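Vetia Table Kit: Set-up Guide
Print this page | E-mail this page
Last updated: 6 Nov 2020

Section 7. Before you order anything

I planned our own table twice because I skipped this bit, so please work through it with a pencil before you ring Birkitz for a quote!

1. Fix your total first. Ours was £3787 for everything besides the arms, and I put 18 per cent of that aside for spares.

2. Decide whether you want one arm or two. Two means double the fingers, cables and mounts (and a bigger table, which I forgot). 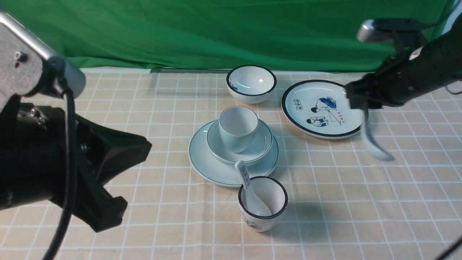

3. Ask for delivery times in writing. Birkitz quoted me 28 days on brackets, and the Akande fingers came separately.

NOTE: Carriage is charged per parcel, so order the small stuff together.

4. Buy the crockery last, once you know how wide your fingers open. Go for a mix of rims and sizes, and get duplicates of whatever you like best.
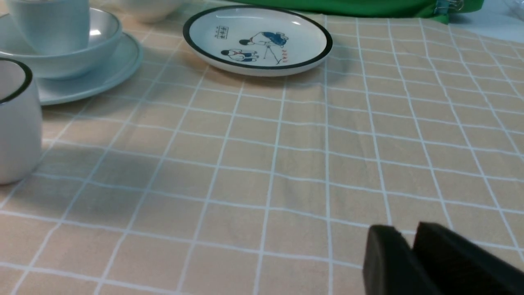
Fig. 7b. Dark-rimmed plate on the checked cloth, gripper at lower right.

5. Price up the cloths and clips as well. They're cheap, but they do add up, and I'd get a second set of each while you're at it.

CAUTION: Don't spend your spares money on extra cameras. I did, and then waited ages for a new finger pad.
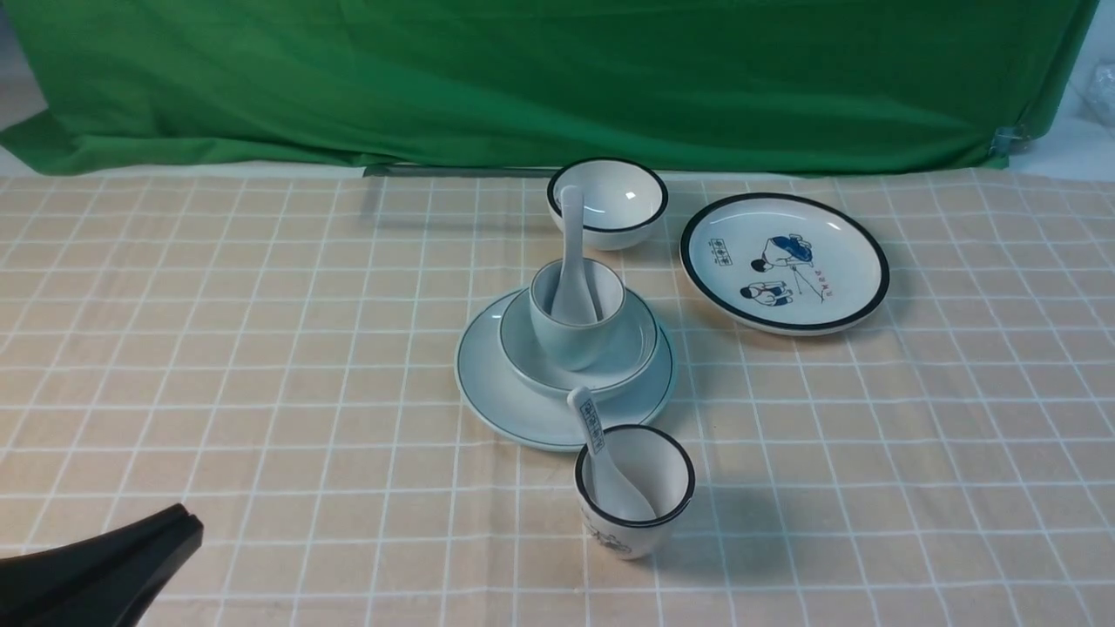
6. Get a quote for the Kilton service plan and read what it leaves out. Mine left out cables, so I added a line for those.

7. Budget for breakages by the set, never by the piece. Matching replacements are a pain to find, and if you're stacking a cup on two plates with the same thin brown rim line, as we do, one odd saucer spoils the lot. I keep a whole boxed set on the shelf and put its cost under spares.

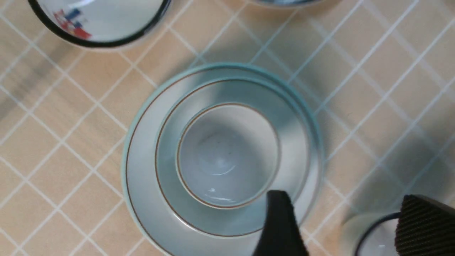
Finger pads get a line of their own on the order form, and I'd fill it in even if your arms arrive with a pair fitted. Check which surface you're paying for, as the price changes with it. We went for a ribbed face, with fine grooves running up it, and I've put the same down for next year. Write the part number on the form yourself, then carry on to Section 8.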